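PRESS RELEASE
2023-02-13

Tostia puts its gripper care routine online, free for anyone to use

PISTLOW – Hi, I'm Edgars Žukauskas, and I look after the hand-held grippers at Tostia. Today we're publishing the Flidik care guide, the same 30 pages my bench has been working from since last June, and I'm pretty excited to finally let it out of the building!

If you've never met a Flidik, it's a two-finger gripper you carry around by hand. You open doors with it, pick things up, put them down again, and the recordings go on to teach a robot arm the same jobs. We have one cell here set up around a white cabinet, and our grippers spend a lot of their lives in front of it. Fingers get knocked, pads wear smooth, screws back out a hair at a time (it's always the one you didn't check).

So the guide starts with screws. Go along both edges of each finger plate with the small driver, snug and no more. I used to crank them down hard and I stripped a few, which is why there's now a whole page on getting a stripped one out. Then the pads. Wipe them with a damp lint-free cloth, let them dry, and run your thumb over the texture. We swap ours every 600 hours, sooner if they feel slick.

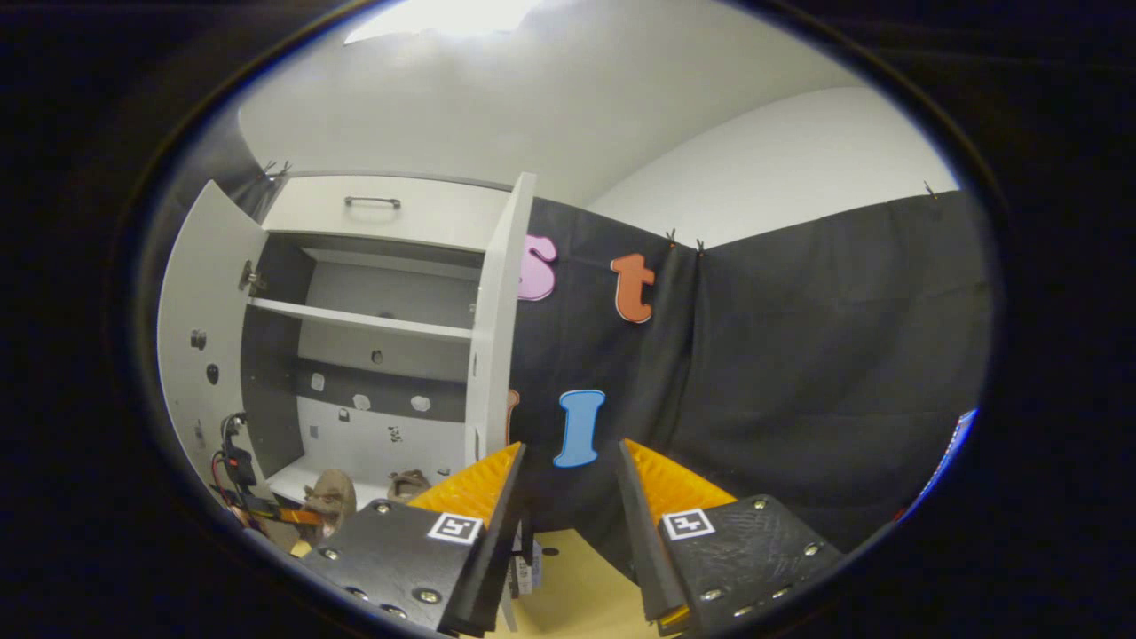 Flidik gripper with its fingers open, facing the cabinet at Tostia.

The printed markers get their own chapter, and I'd ask everybody to read that one even if you skip the rest. The software works out how far apart the fingers are by looking at those little squares, so a lifted corner or a greasy thumbprint can throw the reading off. Peel the old one, clean the plate, line the new one up with the paper jig at the back of the guide, and press from the middle out. Then open and close the fingers slowly ten times and compare the numbers with your last set.

We've logged 3976 service checks so far, and loose screws and dirty markers make up most of what we find. Both are fixes you can do at your own desk, usually with the kit that came in the box.

Navickas, our parts supplier, is also making up a spares pack with pads, screws and a sheet of markers. The first run is 1000 packs, and they'll ship with a printed copy of the guide, ring-bound so it lies flat next to your tools (I begged for that).

The guide is on the Tostia website now, no sign-up needed. If you find a mistake, or you've got a better trick for stripped screws, please write to me through the contact form. I read everything that comes in, and the next edition is already filling up with sticky notes.

Press contact: Edgars Žukauskas, Tostia, Pistlow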